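Moving a round-edged table up a narrow staircase
Forum > Home and Moving > Furniture

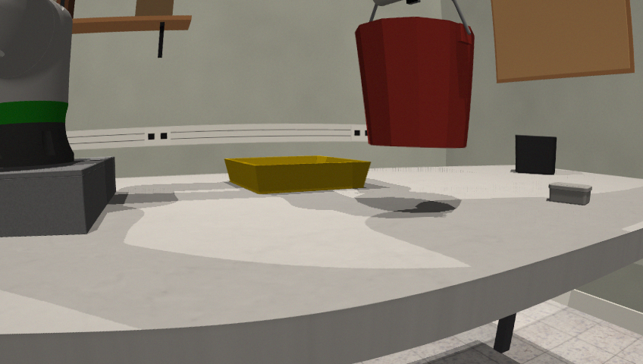
Reply 1
mirta_h – 12/1/20
Hello all. In February I move to a flat in Draruswood, third floor, no lift. I have a large white table with a curved front. The stairs are 100 cm wide, but at the turn there is a railing. The company Matić asks 142 for the table alone. Is it a fair price, or should I do it with my cousin?
Mirta Huenchumán

Reply 2
Erkton
Too much. Take the legs off, stand the top on its side, go slowly. I did mine in 10 minutes.

Reply 3
javi_benitez
I disagree with Erkton. A curved top has no flat side to rest on at the turn, and the lip chips easily. I would pay.

Reply 4
Erkton
It has a straight edge at the back, surely? Put that one down.

Reply 5
mirta_h
The back is straight, yes. But the screws are old and I am afraid to strip them.

Reply 6
javi_benitez
Then ask Hinesport for a price also. They wanted 7 per floor from my sister, blankets included.

Reply 7
mirta_h
Thank you, Javiera. I will write to them tonight.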